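4.2 What ends up next to what

I should say at the start that I came to this part of the study expecting it to be dull. We had already done cupboards (Section 3) and drawers (Section 4.1), and tabletops felt like the leftovers. A table has no compartments, so I assumed people would put things down wherever there was room and I'd be left with a lot of noise. I was wrong, and I've had to rewrite my notes on it twice.

The set we used is the small kitchen set described in Section 2: a plate, a few dishes, a knife block with its knives, light plastic cutlery and the toy food. Some of it came from Tridinetti and the rest from a box of odds and ends that Fanni Katona had been adding to since the pilot in March. I like the mixture. A matching set from one catalogue looks like a shop display, and people treat it like one — they line it up. Give them pieces that don't quite belong together and they start making decisions.

Across the main study we recorded 368 finished arrangements. We'd planned for 400, but the shortfall came almost entirely from sessions where the tabletop task was skipped for lack of time, and I don't think it changes much here. Each arrangement was coded by Levente Sárközi and me separately, using the Bognár adjacency sheet with our own small changes. Two items count as neighbours if they touch, or if nothing else would fit in the gap between them.

The plate is the obvious place to begin. I'd expected it to work like the plate in a laid table, with the cutlery either side and everything else kept clear. What it mostly does is act as a wall. Things get pushed up against its edge, and dishes especially seem to drift towards it (Figure 6).

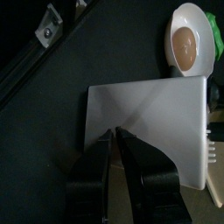 Figure 6. Square white plate with a white oval bowl beyond its upper edge.

I'd call this a "backed" arrangement: the plate stays bare and its straight edge gives the neighbours something to sit against. A round plate doesn't do this nearly so well. We swapped one in for 30 of the arrangements, and the dishes ended up spread much more evenly over the table. Eino Hirvonen thinks it's simply that a straight edge is easier to line things up with, and he may well be right, though it doesn't explain why people left the plate itself bare so often. My own guess is that a plate still feels like a place for a meal, even when everyone knows the food is plastic, and you don't park a bowl where the meal is going to go.

Then there's the question of what people do with food once it's out. I had three codes for this at first (on something, in something, on the table) and I was quite pleased with them. They lasted one afternoon. An egg in a pan is easy. A pea pod lying beside a pan is harder: is it on its way in, on its way out, or has it just been put there? In the end we added a fourth code, "alongside", for food within a thumb's width of a dish, and it turned out to be the one we used most for vegetables. Eggs were nearly always in something. I suppose an egg rolls and a pea pod doesn't, but Győző Fodor pointed out that his own children put the toy egg in the pan every single time as well, and on a carpet, where nothing rolls very far.

Cutlery was messier still. 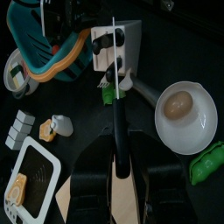
Forks and spoons don't seem to have a home of their own on a table like this one. With a drawer available, they went into it together and we could code the whole lot in seconds. On the tabletop they gathered near whatever else had a handle, so the knife block tended to collect them, even though there's no slot in it for a spoon and never will be. Edivaldo Caldeira suggested the label "handle company" for this, half as a joke, and it has stuck. It covers a pan whose handle is turned towards the cutlery too, which I'd been treating as an accident until I saw how regularly it came up.

I don't want to make too much of the knife block. It's the tallest thing in the set, and in 41 arrangements it was pushed right to the edge of the table, where it couldn't gather anything. Those 41 look like a different task altogether. The cutlery in them is scattered, with a fork on one side and a spoon on the other, and the food fills up the middle. If I were doing the study again I'd fix the block in one place for half the sessions and leave it loose for the rest. I'd also want a second block, the wider Nernetora one perhaps, to see whether it's the height that matters or the slots.

One last point about containers. A large basket near the table was coded as furniture, in line with Brakus, and left out of the adjacency counts. Levente disagreed with this at the time and still does. His argument is that a basket people are reaching past is part of the arrangement whether I like it or not, and we come back to it in Section 4.3, with his version of the counts set beside mine.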